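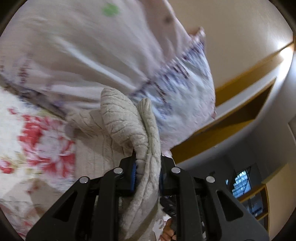
Hello and thanks for stopping by! I run Nelis, a small housekeeping outfit that looks after guest houses and holiday rentals, and I'm looking for 2 people to join me on bed-making and linen work from September.

So what would you be doing? Beds, mostly. Stripping them, making them up again, shaking out the quilts and bedspreads, folding the spare blankets and getting everything back into the right closet. There's some dusting and vacuuming too, but the bedding is the heart of it, and I'm fussy about it (my sister says very fussy, and she's right). If you get a little thrill out of a smooth bedspread with the corners hanging even, we're going to get along great.

You don't need experience. I learned on the job and I'll teach you the way I do it. What I do need is someone who can be on their feet for a whole shift, lift a king-size quilt without grumbling, and climb stairs – the Karppinen house has three floors and no elevator. You should also be okay working in rooms where people have left their things lying around, and you'll need to be discreet about it.

Hours are 13 a week to start, all mornings, with more in the busy season if you want them. We start at 8 and I'm pretty strict on that, as the guests at Drastar begin arriving right after lunch and I like the rooms to be ready well before then. You'll work in a pair with me for the first couple of weeks, and after that with each other. I pay by the hour, including the time we spend driving from one house to the next, and lunch is on me on the long days.

A few other things. I supply the gloves, aprons and cleaning products. Wear shoes you can move in. Some of the older quilts are delicate and get washed by hand, so if you have a strong reaction to detergent please tell me up front and we'll work around it. Two of the houses have cats – lovely ones, but they do sleep on the beds!

To apply, drop a note in the mailbox at the Nelis office or use the contact form on this site. No resume needed, just tell me a bit about yourself, which mornings you can do and whether you drive. I read every message myself and I'll get back to you either way.

Posted 14/02/2022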